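Dorholm Two-Arm Gear Bench, Club Set

For school clubs, evening classes and one-term student projects

The Club Set is a term's worth of work in a box: a round metal plate, a bag of gears, a dark cloth, and a course book that covers five sessions and assumes the first will be spent looking for a power outlet. You supply the two arms and the students. The students will supply the arguments.

The task sounds like something you could finish before lunch. Gears lie on the cloth. The arms pick them up and bring them to the plate. Teams who have driven a wheeled robot through a maze tend to arrive confident, and by about 4 in the afternoon they are discussing the meaning of the word "center."

What the Club Set doesn't include is furniture. It will go on any sturdy table you can walk all the way around, and the cloth should hang over the edge on the side where the arms are mounted. Cables are your own affair. The course book has a page on routing them neatly, which our support desk believes has been read once, by the person who wrote it.

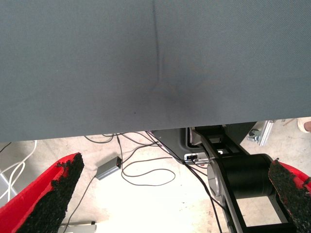
Below the cloth line, fingers open. Cable routing: see page 9, please.

The cloth gets more questions than anything else we sell. It's gray, it's matte, and it wrinkles. We get asked for a stiff version every January, when the new clubs start up, and we keep saying no. A metal gear on a bare shiny tabletop skates off the moment a finger brushes it, and then your lesson on grasping is a lesson on crawling under tables. On cloth it stays more or less where you left it. The price is that the surface is never quite flat, so any program that trusts one fixed height for the whole table will get its comeuppance near a fold.

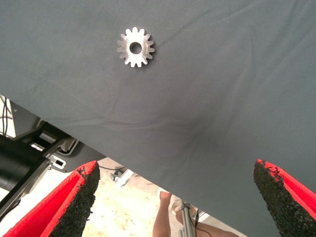
Session two is all about coming down over a gear from above without hitting the table. Have the team do it with the arm moved by hand first. Then let them write the code, then let them put their hand near the stop button and keep it there. Desmond Delacroix, who wrote most of the course book, wanted this session to be called "Altitude." It's called "Session Two."

Grip pads wear. The coarse black kind hold metal teeth very well and leave small black crumbs everywhere in return, so a lint roller is a reasonable thing to keep with the bench. Replacement pads are sold separately, as you probably guessed.

Sessions three and four bring in the second arm. Each one needs its own territory, and somebody has to decide who goes first when both want the same patch of cloth. Programmers call this coordination. Anyone with a sibling will pick it up faster.
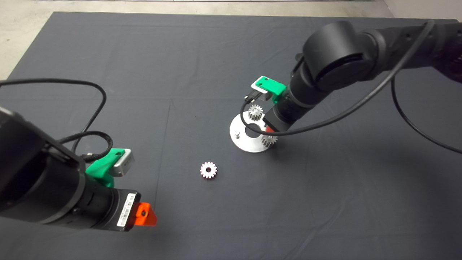
Ljubica Stan

I look after the Club Set, and I taught with it for a while before that, so let me put in a word for the peg. Everyone worries about the big hole in the plate, and then it's the short peg that eats the hour. You have to line up a bore you can't see, because the gripper is in front of it. The wrist sensor helps. So does writing down what you tried, a habit I have failed to pass on to several very bright people.

My other advice is to leave the white gear with the pink middle for the handover exercise. It shows up well on the dark cloth, and you can find it in a camera view without tuning anything.

A gear on its edge isn't a fault in the set, by the way. Gears do that. Session five asks the team to decide what the arm should do about it, and "call Ljubica" is no longer an accepted answer.

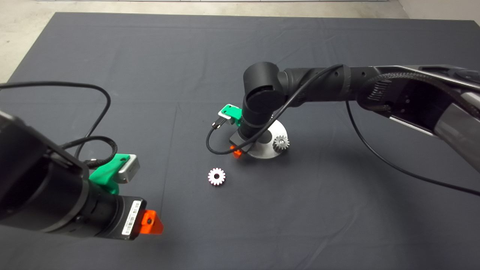

White gear out on the open mat, metal gear on edge on the disc.

Price: $400 per bench, cloth included
Works with: any pair of arms with two-finger grippers that can be stopped in a hurry
Group size: up to four students per bench; the fifth will want to drive

59 shares

Related items
Vindovik Grip Pads, coarse, black
Vindovik Wrist Sensor Mount, green
Dorholm Spare Cloth, dark gray
Drerkirari Cable Clips, bag
Dorholm One-Arm Starter Bench

Comments (4)

Tonantzin Zepeda
We ran this with our after-school group. Session two took us three meetings. The cloth is great, ironing it was a mistake.

Noreen Bangash
Does the course book come in a version where the cable page is first?

Ljubica Stan
Noreen, it's page 9 in every printing, but I can send you a loose copy to tape to the wall.

Selma Atanasov
Our handover worked on the last evening, with both arms running slow enough to make tea. Ordering a second bench so the other half of the club will stop hovering.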